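Week 6 handout – planning the buy: hand-held grippers and the stuff around them

Notes by Hryhorii Nechyporuk, read before the budget exercise. Draft, prices will move.

**Start from the work, not the catalog.** How many people collecting at once? How many hours per shift? Write that down first. Most plans I get back start with a unit price and work backwards, and then the room is missing, the cables are missing, etc.

**Cost lines, Tullodthorpe case**

| Item | Each ($) | Note |
|---|---|---|
| Gripper, Flullodeck | 900 | printed body, finger markers incl. |
| Headset, Kikuchi | 510 | strap sold seperately |
| Spare pads + fingers kit | 104 | one per gripper, minimum |

Urstead quoted 1,239 for gripper + headset as a bundle. Looks cheaper than the two lines above, and is, but no spares in it. Ask for the bundle price again with the kit added. Get it in writing, with an expiry date – February is when their list changes. 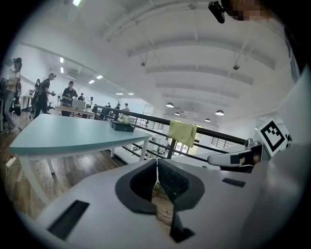
*Fig. 1. Hand-held gripper, rubber pad and finger marker, upper floor.*

**Space and power.** Look past the tool in Fig. 1. Table, railing, a power strip on the floor with its cable. Each of these is a planning question:

- table – size, rounded or square corners, who moves it
- power – count outlets per station, add floor covers for cables
- lighting – price of changing it if markers don't read well
- railing / lower floor – do you need a tether or a keep-clear line? ask site safety before you order, not after

**Consumables.** Pads wear. Markers get scratched and then tracking goes bad slowly, which is worse than going bad fast. Budget reprints from day one. White cables get stepped on, buy extras.

**People.** Training time is a cost line. So is the person who charges things and copies the data off at night. Put hours in, even if the salary comes from another budget.

**For next time:** one page, two versions of the plan. Version A buys the bundle, version B buys seperate lines with spares. Same number of stations in both or I can't compare them. Show shipping on its own line. Lead times to – if you dont have one, write "asked" and who you asked.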